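What I learned from one winter of bad sleep

For a long time I believed that sleep is something that simply happens to a person. You get tired, you lie down, the rest is done for you. When I moved to Lamont for work, this stopped being true for me, and I needed almost a whole winter to understand why.

In the country where I grew up we go to bed late and we eat late. In Lamont the shops close early and my neighbors turn off their lights when I would normally start to cook. I tried to live by my old hours in the new place. The result was that I lay awake until two in the morning and listened to the heating pipes, which make a sound like a person walking slowly with one shoe.

In November I began to write down my nights in a notebook. I used a paper one, as I did not want to look at the phone in bed. When I finished in March I had 147 nights. I am not a scientist and my notes are not science, they are only "good," "bad" or "do not remember," with a few words after. But when I read them all in one evening, I saw some things which I had not noticed while I lived them.

The first was coffee. Everybody says it, so I did not believe it. I always drank one cup after dinner, as my parents do, and they sleep like stones. I stopped it in December, mostly to prove that it makes no difference. The next two weeks have more "good" than the whole month before. I was a little angry about this. Now I drink my last cup at lunch, and in the evening I make a tea with mint, which I do not love but which is warm.

The second was Sunday-type mornings, by which I mean any morning when I did not have to be somewhere. I slept until ten or eleven and felt that I was paying back a debt. Then the following night was always bad. It took me long to accept this one, and I still break the rule when there is rain.
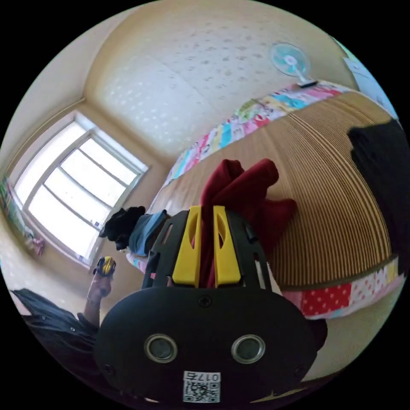
The third thing was the blanket. I had brought a thick one from home, filled with feathers, and I was proud of it. It was made for a house where the bedroom is cold. My apartment is heated from the basement and I cannot turn it down below a certain point. So I was waking up at four every night, too warm, and I thought it was worry. Maybe some part was worry. But I bought a thin blanket from Hastik, the cheap one, and the waking at four became rare. The feather blanket lives now on top of the wardrobe and I look at it with some guilt.

I also bought things that did not help. A pillow from Lulholm with a hollow in the center, for which I paid 90 dollars, gave me a stiff neck for 12 days. They took it back without any questions, I must say that for them. I tried an app with ocean sounds. After three nights I knew exactly where the recording began again, and I was lying there waiting for the same seagull.

What is difficult to write about is the rest of it. I think I slept badly also because I was lonely, and in the evening there was no person to say good night to. The notebook does not have a column for this. But there are small words after "good" in January and February, such as "called home" or "soup with the people from the third floor," and they are there too often to be chance.

A reader asked me under my last post if I take anything to sleep. I do not, and I would not give advice about it, please ask a doctor. I can only tell what I changed: the coffee, the hour of getting up, the blanket, and to call somebody before nine.

Next month I will travel to Borano for my cousin's wedding, where dinner will start at ten at night and there will certainly be coffee after it. I will take the notebook with me. I expect many pages with "bad," and I am looking forward to every one of them.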